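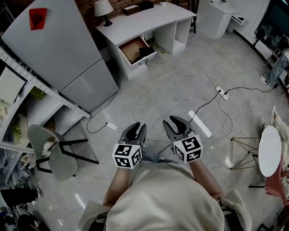
Is tidying up really as hard as grown-ups make it sound? And does it really work the way they say it does? You have probably been told "a place for everything, and everything in its place." It sounds very wise. It also sounds like something said by a person who has never had to decide where a single sock lives. Before you believe it, look at a real room. There is a heap of dark clothes and other things on the floor, a drawer standing open in a white desk, and another drawer pulled out of a cabinet at the back. The shelves by the refrigerator have clear plastic bins, and the bins are full of clutter. So there are plenty of places. There is still a heap.

Why doesn't having shelves make a room tidy?

Shop catalogs would like you to think it does. They show you a shelf with one plant and two books on it, and the room looks wonderful. Of course it does. Where is everything else? Somebody moved it out before the picture was taken. A shelf only holds what a person puts on it, and it doesn't care at all whether that is a book or a banana peel.

Khanyisile Cele, who runs a Saturday club for children in Drumitthorpe, wanted to test this. She gave one group of children new boxes for their bedrooms and gave the other group nothing but a bag for things they didn't want anymore. When they came back in December, the boxes were full. The bedrooms with boxes looked much the same as before. The children with bags had taken 257 things out of their rooms, and one boy named Hando had taken out 59 of them all by himself. (Most of his were dried-up markers.)

Does that prove bags are better than boxes? Be careful. It was a small club, and the children knew they were being checked on. People often try harder when someone is going to look. It is a clue, and a pretty good one, but you should still try it yourself before you believe it.

Are clear bins better?

Maybe. People say you can find things faster if you can see through the side. That is true for whatever is pressed up against the plastic. It is not much help with the thing in the middle. A label might do the same job, and a piece of tape costs almost nothing. Try both. Hide a toy car in a clear bin and another in a box with a label, and ask a friend to find them.

What about drawers?

A drawer is a very sneaky piece of furniture. Push it shut and the room looks tidier right away, even though nothing has moved an inch except the drawer. Is that cheating? Some people say yes. Others say that if you can find your scissors, who cares what the drawer looks like inside. What everybody can agree on is that an open drawer is just the right height to bump into — so close it, whichever side you are on.

Why does the floor matter most?

This is one piece of grown-up advice that holds up. A messy shelf can't trip you. A heap of clothes can, and so can a power strip with cables running off it across the floor. Cables are worse in some ways because they are thin and easy to miss. If you want one moved, ask an adult to do it. Don't pull on it, and don't cover it with a rug or a pile of clothes. A covered cable can get too warm, and you can't see if it is damaged.

Try this at home

Pick the smallest messy place you can find. One drawer is plenty.

Take everything out and put it on your bed.

Put back only the things you can remember using.

Anything left over goes in a bag. Write the day on the bag and put it in a closet.

Wait a few weeks. Did you go looking for anything in the bag? If you did, take it back, with no arguments. If you didn't, ask a grown-up if you can give it away.

Now check the drawer. Is it still tidy? If it is full again, write down what got in there. That list will tell you more about your room than any saying about a place for everything.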